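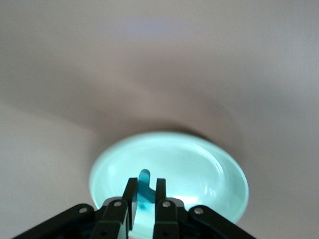
Worska Staffel 2 — kommt da noch was?

tellerrand77
Auf Kanaujia stand, Staffel 2 sei für Dezember fest. Quelle: keine. Glaubt das jemand?

Brodness
Ich schon. Ye-ji Ha hat doch gesagt, sie hätte Lust auf mehr.

tellerrand77
Lust haben ist kein Drehplan. Das sagen alle im Interview.

mokka_im_regal
Die Petition hat 2000 Unterschriften, das merkt der Sender schon.

kukgate_fan
Bei Kukgate waren es mehr, und abgesetzt wurde trotzdem. Außerdem ist Poonam Ahuja als Autorin raus — wer soll das schreiben?

Brodness
Raus ist sie nur laut Kanaujia. Denen glaubt ihr also doch?

tellerrand77
Nö, denen glaub ich gar nichts.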